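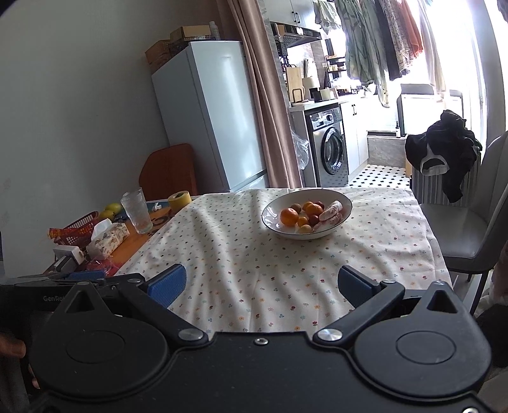
The good cloth, with its creases, and the fruit bowl in its usual spot toward the end of the table.

Arkstead: The Dining Table
Gallery 2 of the house pages
Posted 20 January 2024

Welcome back to the slow tour of Arkstead, a house in Cimdale with more furniture than plans. The first gallery covered the hallway and was mostly coats. Several people wrote in to say they had enjoyed the coats, which I choose to take at face value.

This page is for the dining table, where all the real business of the house gets done and very little of the dining. We eat in the kitchen, standing up, like horses. The table is for bills, birthdays, jigsaw puzzles, arguments about jigsaw puzzles, and fruit.

The cloth

White, printed all over with tiny flowers and sprigs in red, blue, green and a shade that is orange or yellow depending on who is losing the argument. It came from a closing-down sale at Moon, the fabric store on the hill, which had been closing down since I was in high school and then one July went and did it. I had gone in for curtain hooks. I came out with a tablecloth and no curtain hooks, and the curtains in the back bedroom are still held up by faith and two binder clips.

The wrinkles are permanent. I have ironed this cloth. I have ironed it damp, I have ironed it inside out, and once I ironed it on the table itself, with a towel underneath, which I do not recommend if you are fond of your towel. It lies flat for the length of a phone call and then goes back to its long soft folds as if it had somewhere to be. My current position is that the folds are a feature and that flat tablecloths look nervous.

What the little flowers do very well is hide things. A crumb disappears. A drip of tomato sauce can pass as a sprig for weeks if it has the decency to land in the right place. A plain white cloth would have told on us years ago. Those of you who have eaten here and praised how clean everything was, thank you, and please keep sitting where you were sitting.

The bowl

Wide, shallow, white, with a thin dark rim. I ordered it from Skumavus after reading what felt like all 474 reviews, most of which were about the box it came in. The box was fine. The bowl was described as a serving bowl for pasta, and it has served pasta exactly once. The sauce reached the edge, considered its options, and went over. It has been a fruit bowl ever since and seems happier.

A shallow bowl is a commitment. In a deep one you can bury the fruit you regret. In this one everything is on view, so the soft pear has to sit there in front of company like a guest who has stopped speaking to the host. It has improved our habits a little. We now eat things before they turn, or at least we feel bad sooner.

The fruit

The big bright mandarin on the left is the star and knows it. The rest of the cast is a mix of oranges and reds and a pale yellowish one at the front that has not been claimed by any member of the household. The small brownish one toward the back I will leave to your imagination. It has had a long career.

House rules for the bowl, as they stand:

Whoever takes the last mandarin buys mandarins.
Whoever takes the biggest mandarin is understood to have made a statement.
Peel goes in the kitchen. It does not go on the rim, under the rim, or in the pocket of a coat (see Gallery 1).
Fruit is not to be squeezed and put back.

The wrapped things

Two items in wrappers on the right side of the bowl, one leaning on its way to the rim and the other lying below it. They are not fruit. There is always something in the bowl that is not fruit. Over the years it has held batteries, a bicycle light, birthday candles and the spare key to a door we no longer have. I have stopped fighting it. A bowl in the middle of a house is a magnet, and if you want one that holds only fruit you will have to hang it from the ceiling.

The table underneath

Sorry, you can't see much of it, and that's the idea. It is a perfectly decent table that came with the house, seats six in comfort or nine in winter coats, and has one leg that is shorter than its colleagues. The fix is a folded card from a seed packet. Every spring I mean to do a proper repair. Every spring I replace the card.

The surface has a burn mark from a fondue, a ring from a paint can, and a set of long division pressed into it by someone doing homework without a book underneath. The answer is 160. I have checked it and it's correct, so it stays.

Getting it all into the room was another matter. When the floor was done, the table had to go out through the window, and the quote for two movers and a ramp was 1300, at which point we discovered that the legs unscrew. They had always unscrewed. We had lived with that table for eleven years, walking around it sideways.

Questions from the last page

Where did you get the hooks for the coats? They were there when we moved in. One of them is a doorknob.

Will you sell the cloth? No, but ask again after the next attempt at ironing.

Do you do the upstairs? The landing is next, once I can open the cupboard on it without using my shoulder. After that the back bedroom, curtains permitting.

Is that bowl dishwasher safe? The listing said so. Mine goes in on its side and blocks the spray arm, so the bowl gets clean and everything else gets a rest.

Previous gallery: The Hallway
Next gallery: The Landing (in progress)
Back to the Arkstead house pages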